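Search this site
Type and hit enter

Quick one tonight, it's gone eleven and I've got to be up. Upload finished twenty minutes ago and I want to get this down before I forget which settings did what.

So. The dropped frames. Been going on since April if you've been following along (sorry). Every stream fine for the first bit, then the sound drifts, then the picture starts jumping, then people in chat telling me it's jumping as if I can't see the little red number going up. I blamed the router. Bought a new cable. Blamed the router again.

It was the capture software. Or to be fair to it, it was me and the capture software. I'd been using Faveck because it came free with the capture box, and it has a setting called adaptive output which sounds like something you'd want. Switched on by default. What it does, as far as I can work out, is change the bitrate every couple of seconds depending on how it feels. My upload at home is not great but it is steady, so all that fiddling was making things worse. Turned it off, fixed the bitrate, and the test stream last night ran 2 hours with 7 dropped frames. Seven! I used to get that before I'd said hello.

Settings, for anyone who's come here from a search:

Resolution down to 540 lines. I know. I fought it for ages. But half of you are watching on phones and the other half have me on in the background while you do the ironing. Looks fine. Text on screen needs to be bigger, thats all.

Keyframes every two seconds, not auto. Auto was giving me great long gaps, and anyone joining late sat looking at a grey box.

Audio on its own track in the local recording. Doesn't help the stream but makes the edit so much easier after, I can't believe I went without.

Recording to the second drive. Obvious. Wasn't doing it.

I did try Hindevden for a week as well, the browser one. Nice to look at and the guest links work better than anything I've used – you send a link, they click it, they're in, even my less techy guests. But it wanted the tab in front the whole time. Switch to my notes and the video went to a slideshow. Maybe it's my laptop, which is old and sounds like a hairdryer by the end of the evening. Might go back to it for the chat episodes and keep Faveck for everything else. Haven't decided.

Also the delay. Still more than 20 seconds from me talking to you hearing it, so if I seem to ignore a question I'm not being rude, it just hasn't got to me or my answer hasn't got to you. There's a low delay mode but it eats the buffer and I've only just got this thing stable so I'm leaving it well alone for now.

Next job is the Fenevbridge meet-up, which I've said I'll stream from the back of a hall on somebody else's wifi. Slightly dreading it. Plan is to take a phone for backup internet, record everything localy whatever happens, and put the whole lot up after if it falls over. If anyone has streamed from there before please leave a comment, mainly want to know where the sockets are.

Right, bed.

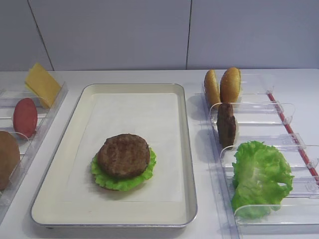

Oh and I forgot, the overlay file people asked for is on the downloads page now, both versions. The one with the clock in still shows the wrong hour on some machines. Will fix when I get a minute.

Contact | Copyright, all posts and files mine unless it says otherwise | Back to top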